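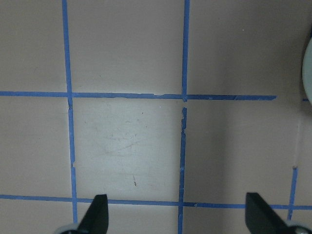

Figure 4. Flat surface with strips of blue tape.

4.2 How settlement notices describe the hazard

We came to the second part of the study with high hopes, and the material was even richer than we had expected. The Pernora settlement covered buyers in 14 states, and each attorney general was free to write a public notice in that office's own words. For anyone who cares about how warnings reach ordinary people, that is a wonderful gift: one product, one agreement, one payment schedule, and a whole set of different ways to tell the public about it!

We collected 66 notices in all, counting press statements, mailed letters and the short versions posted on agency web pages. Catriona Cruickshank and Ailsa Swanson read every one separately and coded each for three things: whether the hazard was named, whether it came before the dollar amount, and whether a reader could tell from the first paragraph if the notice applied to them. Where the two readers disagreed, they talked it through and kept a note of the reason. Those notes became some of the most useful pages in the whole project, and we draw on them again in Section 5.

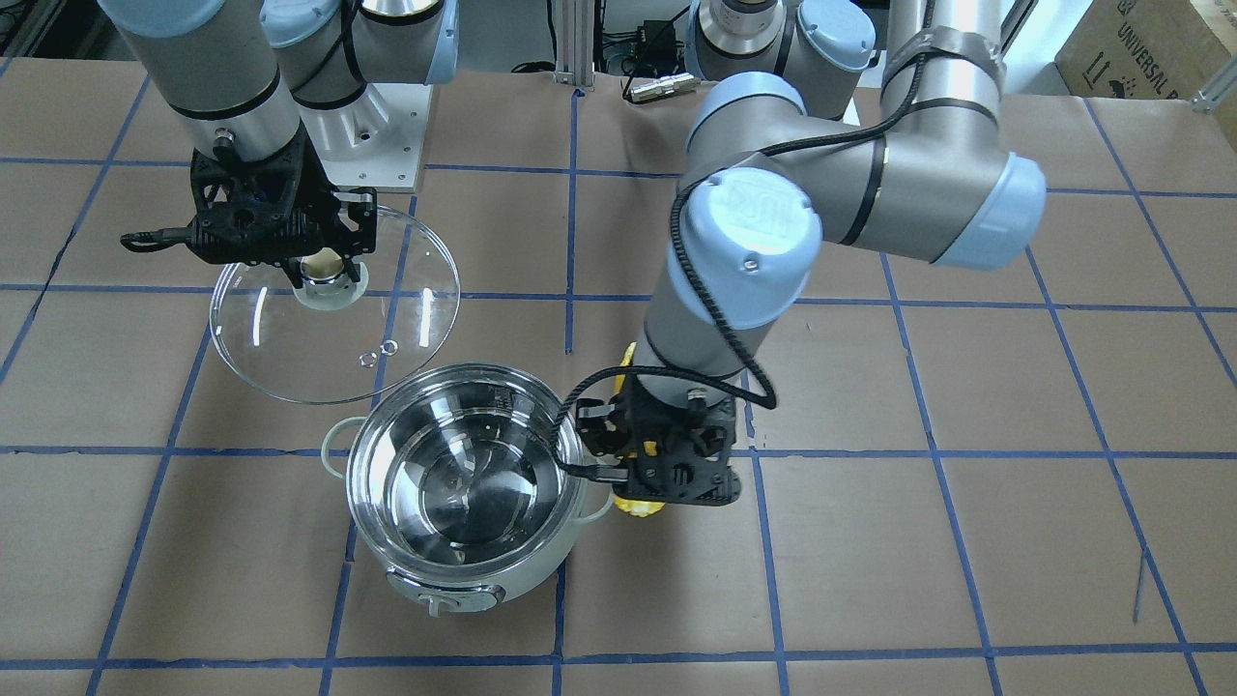

Naming the product turned out to be the hardest job for the people writing the notices. The Pernora agreement defines "covered cookware" by model number and date of sale, and several offices simply copied the definition. Yet most buyers no longer have the box. Take a round glass lid with a metal rim, a knob and a small steam vent hole: a description like that fits a great many lids sold by a great many firms, and a notice that stops there leaves its reader guessing. The best notices told people where on the underside of the pot to look for the number, and gave a phone line for anyone who couldn't find it. We were delighted to see how short those notices were. The clearest of them ran to six sentences. 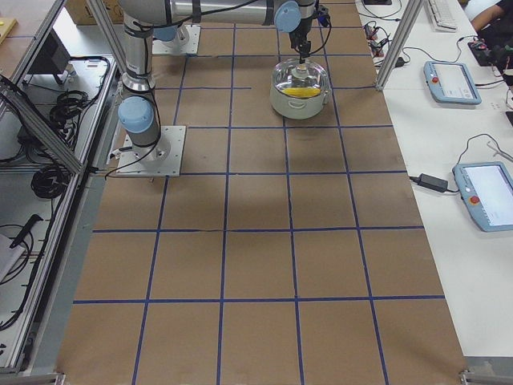
Figure 5. Covered pot with a glass lid, held at the knob.

Timing mattered too. The claims window stayed open for 18 months, but almost all of the notices appeared in April, right after the announcement, and few offices sent a reminder. The exceptions are a pleasure to read. One mailed letter opened with the deadline, explained the burn risk in a single plain line, and only then turned to the payment. Swanson coded it as the strongest in the set on first reading, and Cruickshank, working on her own, did the same.

We also compared the notices with those from the earlier Skistiven agreement, which used a single text written by the claims administrator, Shearer. The shared text was consistent and easy to check, and it named the hazard clearly. What it lacked was any local contact, and we think a mix of the two approaches is well worth trying. The Jatimetti case, still open as we write, would be an excellent place to start.
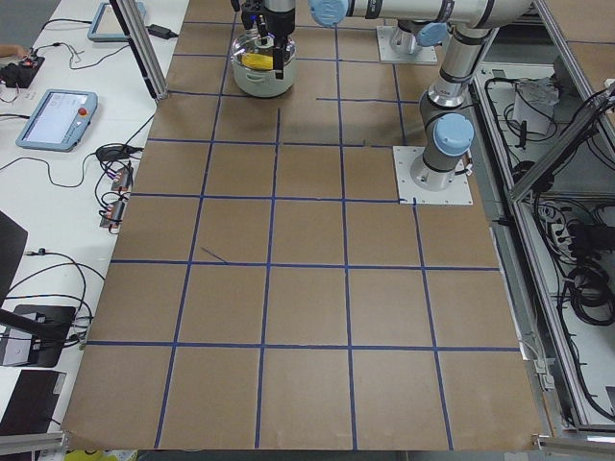

Figure 6. Paper-covered work surface with a grid of dark blue tape.

Our coding has one clear limit. It tells us what a notice says and in what order, and it can't tell us who read it. Section 4.3 takes up that question with the claims records.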